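In Praise of the Plain Black Bucket

I own more buckets than any sensible person should, and I would like to make a case for all of them! My neighbor Gervásio Honorato once counted what was stacked behind my shed and came back shaking his head, but he has borrowed at least one every month since, so I consider that argument won.

What I love best is the ordinary black plastic kind. The galvanized ones get all the attention in the garden magazines (usually with a geranium in them), and I understand the appeal, I do. They look wonderful on a porch. Then you fill one with wet sand and carry it across a yard in July, and by the time you get to the far fence you are ready to give it away. Plastic weighs next to nothing. Mine get dropped off the tailgate, kicked under the workbench, left upside down in the frost, and most of them have been with me for over 22 years.

And black is the right color for a bucket. White shows every stain, and those cheerful lime green ones fade to the shade of old celery after a couple of summers. Black looks the same with paint on it as it does with compost tea on it. It will never match anything and it will never clash with anything. Nadine Masri, who runs the plant swap over in Cordeiro, brings hers by the carload, and from across the field you can't tell which are brand new and which are older than her kids.

Then there's the shape, and I could go on about the shape all afternoon. A bucket that narrows toward the bottom will nest inside its brother, so 30 of them take up the floor space of one. It lets go of whatever you've packed into it, too. Ice, damp soil, a root-bound tomato: tip it over, give it a thump, out it slides. I once bought a set of straight-sided tubs from a place called Bollo because they held a little more, and I spent that whole spring digging potting mix out of the corners with a spoon. Never again. They store Christmas lights now, and they do that perfectly well.

My one serious complaint is with the way people put buckets away. Most sheds I visit have them standing upright with the mouth open to the ceiling, and you can guess what's inside: leaves, a drowned beetle, an inch of something brown. Please tip them over! Upside down is fine if you have the floor for it. I prefer them on their sides on a shelf, all facing the same way, because then you can see straight down to the bottom of each one and grab the one you want with one hand. My shelf holds 40 in nested rows and the spiders have mostly moved out.

I also think every household should keep one small bucket indoors, and I get pushback on this from people with nice kitchens. Mine lives under the sink. It has been to the bathroom for a leaky trap, up the ladder with the gutter scoop and down to the car with the sponges, and for one long weekend it was the only thing between a stomach bug and my good rug. A mixing bowl can't do all that, or at any rate you wouldn't want it back in the cupboard afterward.

So if you're thinking about buying one of those collapsible silicone things, or a hundred-dollar designer pail with a leather grip, try the hardware store first. Pick up the plainest bucket in the pile and turn it over. Look inside where the hardware is fixed, since that's where a bad one gives out, and give the rim a good squeeze. Then buy two, because somebody like Gervásio will be along for the other.
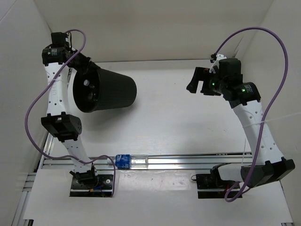

Letters on Last Month's Column

Several of you wrote in to defend the wooden-handled trowel, and I'm delighted. I'll take up the whole subject of handles next time, including the one I've now glued twice.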